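Table and cable check, back room at Mamley
Saturday, March 14, 2020
Walked by me, Ragnheiður. Comments are mine too, so blame me for the spelling!

1. Walkway from door to window clear: YES
Much better than February, when I had to climb over a box of Steinbach catalogs to reach the light switch. Thank you, Hjalti (I know it was you).

2. Cables off the floor: YES, mostly
I didn't trip on anything, and I was in clogs. I'd still like them in a tray along the wall. I asked Rorton for a price and they've gone quiet on me, so I'll call again.

3. Cables off the work table: NO
They're looped over the tabletop again. I know, I know, you're all in the middle of things, but somebody is going to catch a sleeve and pull half the table down. Clips are in the top drawer, a whole bag of them.

4. Extension cords, one per outlet, none plugged into another: YES
Found 2 last time, none now. Very happy about this one!

5. Office chairs, casters and bases: YES
Sat on them, rolled about a bit (good fun), no wobble and no cracks. The squeaky one still squeaks but that isn't a safety thing, it's just annoying.

6. Stacked equipment stable: NEEDS WORK
The black stuff on the left is piled up with small parts and wires tangled in it, and there's a blue thing on the very top. Please take the top layer off and find it a shelf. Ro-un says there's room on the one by the sink if we move the Dirnen boxes.

7. Fire extinguisher tag in date: YES
Checked it twice because I'd left my glasses in the car the first time.

8. First aid box: NEEDS WORK
Low on the big bandages, and the tweezers have wandered off again. I'll buy more of both on Monday, but if you have the tweezers, just put them back, no questions asked.

Re-check items 3, 6 and 8 before the end of the month. Nam-gil has offered to do it with me.

3 comments | 29 shares
Questions: Ragnheiður, front desk, Mamley | Back to top

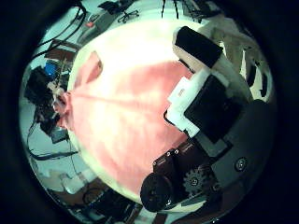 Items 3 and 6: cables over the brown wooden table, stacked black equipment with the blue thing on top.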